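4.2 Table Coverings as Household Records

We now turn to the part of the survey that surprised us most. When we began visiting homes in Stekach, our plan was to record curtains and bed linens, and table coverings were a single line on the form. By the end of the first June season that line had grown into a page of its own! Of the 3357 textile items entered in the Holmgren inventory, 900 are table coverings of one kind or another, and they show a range of layering that the older literature on domestic cloth hardly mentions.

The basic pattern is easy to state. A covered table in our sample carries between one and 4 separate layers, and each layer tends to have its own life. The top cover takes the spills and the sun, so it is washed often and replaced first. Skirts and underskirts last far longer, and several households told us that theirs had outlived two or three tops (one skirt in Nolleo had been moved to a third table, with the hem let down to suit the new height). This is why color mismatches between layers are so useful to us. A top and a skirt that plainly came from different sets point to a replacement, and a replacement can often be dated by asking.

Round tables deserve special attention. A square cloth on a square table hangs flat along the sides and gathers only at the corners, while a full skirt on a round table must be gathered or pleated all the way around. That takes a good deal more fabric, and we were delighted by how many different solutions we found. Figure 3 gives one of them, with a quilted top over lace and a long underskirt.

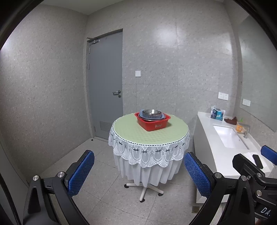 Figure 3. Round table with a pale green quilted top cover, beaded edge trim, white lace skirt with scalloped pattern, and long white underskirt.

The lace layer is where makers and buyers seem to enjoy themselves. Scallops are common in both towns, but small embroidered motifs set in a row are a stronger marker of local taste, and in Staltport we recorded 20 distinct versions of the idea. Some were sewn by hand at home. Others came by the yard from market stalls and were stitched to a plain band afterward, a practice our informants described with real pride.

Covered tables are also working tables. People sort vegetables on them, stack dishes on them, and fold laundry on them, and wear on the top cover follows these habits closely. We coded wear in three zones (center, rim, and drop), and the rim scored highest in all three towns. Section 4.3 compares these scores with the reported age of each cover.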